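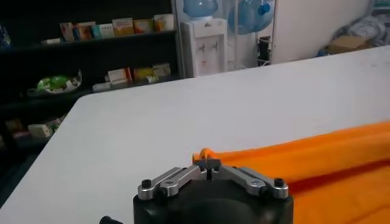 Chiffon orange étalé sur une table blanche.

Essuyage des tables

L'essuyage des tables est l'opération d'entretien qui consiste à retirer d'un plateau les poussières, les miettes, les traces de doigts et les liquides renversés, au moyen d'un chiffon, d'une lavette ou d'un papier absorbant. Il se distingue du lavage, qui suppose un apport d'eau abondant suivi d'un rinçage, et de la désinfection, qui fait intervenir un produit actif pendant une durée déterminée. Dans l'usage courant, le mot désigne aussi bien le passage rapide d'un chiffon entre deux utilisations que le nettoyage de fin de journée.

Terminologie

Le chiffon est à l'origine un morceau de tissu usagé, découpé dans du linge hors d'usage. La lavette est une pièce fabriquée pour le nettoyage, généralement carrée et ourlée. Les deux termes sont souvent confondus dans le langage domestique, où l'on trouve encore « patte », « loque » ou « torchon » selon les régions. Dans les services d'entretien, on réserve en principe « torchon » au linge qui sert à essuyer la vaisselle, et « serpillière » à celui qui sert au sol.

Types de salissures

Les salissures libres comprennent les miettes, les grains, les fragments de papier et la poussière. Elles reposent sur le plateau sans y adhérer et se retirent à sec. On les repère facilement sur un plateau clair, où elles forment des points ou de petits amas sombres.

Les salissures adhérentes comprennent les traces grasses, les sucres séchés, l'encre et les ronds de tasse. Leur enlèvement demande un chiffon humide et, dans certains cas, un détergent dilué. Un voile grisâtre laissé après le passage du chiffon indique souvent un excès de produit ou un textile déjà chargé.

Choix du textile

Le coton absorbe bien l'eau mais peut pelucher, surtout lorsqu'il est neuf. Un premier lavage avant usage est recommandé. La viscose, employée dans de nombreuses lavettes bon marché, est souple une fois mouillée et se déchire assez vite. La microfibre, faite le plus souvent de polyester et de polyamide, retient la poussière sans produit. Elle supporte mal l'adoucissant, qui enrobe les fibres et réduit leur pouvoir d'accroche.

Le poids du tissu, la finesse des fils et la qualité de l'ourlet influent sur la durée de vie. Le catalogue de la maison Kimus donne pour ses lavettes de coton une durée de 100 lavages. L'usure se reconnaît à l'amincissement du centre et au relâchement des bords.

Codes de couleur

Dans les locaux collectifs, les textiles de nettoyage sont fréquemment attribués à une zone par leur couleur, afin d'éviter qu'un chiffon passé dans les sanitaires ne serve ensuite sur une table. Il n'existe pas de code universel. Le rouge est souvent réservé aux cuvettes et aux urinoirs, le bleu aux surfaces générales. L'emploi de l'orange, du jaune ou du vert varie d'un établissement à l'autre. Le règlement d'entretien de Prusidow affecte l'orange aux tables et aux bureaux ; celui de Gridcombe, rédigé pour un ensemble de salles de réunion, comporte 4 couleurs et ne retient pas l'orange.

Une teinte vive présente un avantage pratique : le chiffon oublié sur un plateau blanc se voit de loin.

Méthode

Le plateau est d'abord débarrassé. Les particules libres sont rassemblées puis ramassées avec un chiffon sec ou légèrement humide, en tirant vers soi. Les pousser au-delà du bord ne fait que les déplacer vers le sol.

Le chiffon est ensuite plié en deux, puis encore en deux, ce qui donne plusieurs faces utilisables l'une après l'autre. Un textile roulé en boule offre une surface de contact irrégulière et laisse des bandes non essuyées. Le passage se fait en lignes parallèles qui se recouvrent légèrement, ou en S continu, depuis le bord le plus éloigné. Les chants et les angles sont traités en dernier.
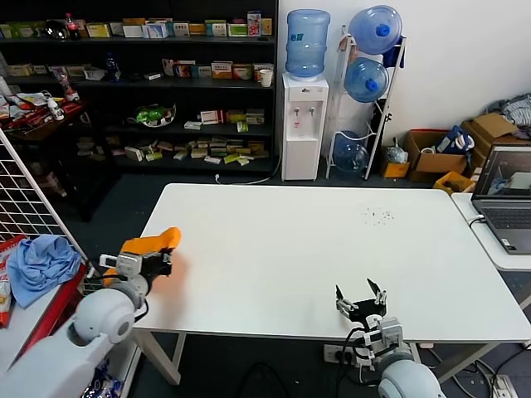
Table blanche portant de petits points sombres, devant une étagère noire garnie de boîtes et un distributeur d'eau.

Abords de la table

L'emplacement de la table influe sur la fréquence de l'essuyage. Un plateau situé près d'un distributeur d'eau reçoit des gouttes et des fonds de gobelet ; placé devant des rayonnages, il sert volontiers de dépose provisoire pour les cartons et les flacons. Les étagères ouvertes retiennent en outre la poussière, qui retombe lorsque l'on déplace leur contenu. L'usage est donc de commencer par les rayons hauts et de finir par la table.

Les multiprises et les câbles posés au sol à proximité sont à tenir à l'écart des seaux et des vaporisateurs. Le produit est de préférence appliqué sur le chiffon et non sur le meuble.

Entretien des chiffons

Les textiles réutilisables sont lavés après chaque journée d'emploi, séparément du linge de corps. Les microfibres de couleur vive peuvent dégorger lors des premiers cycles et se lavent alors à 30 degrés. Le séchage doit être complet avant le rangement, un chiffon replié humide prenant rapidement une odeur.

Études

Jadwiga Rutkowska a relevé l'état de 1 591 plateaux de table dans des locaux de travail partagés. Son relevé, publié sous le titre de « grille Rutkowska », classe les surfaces selon la nature du dépôt et sa position sur le plateau. Les miettes y sont notées surtout dans la moitié proche de l'utilisateur, les poussières fines le long du bord opposé. La grille a été reprise à Prusidow pour le contrôle des salles.

Voir aussi

Chiffon
Lavette
Microfibre
Dépoussiérage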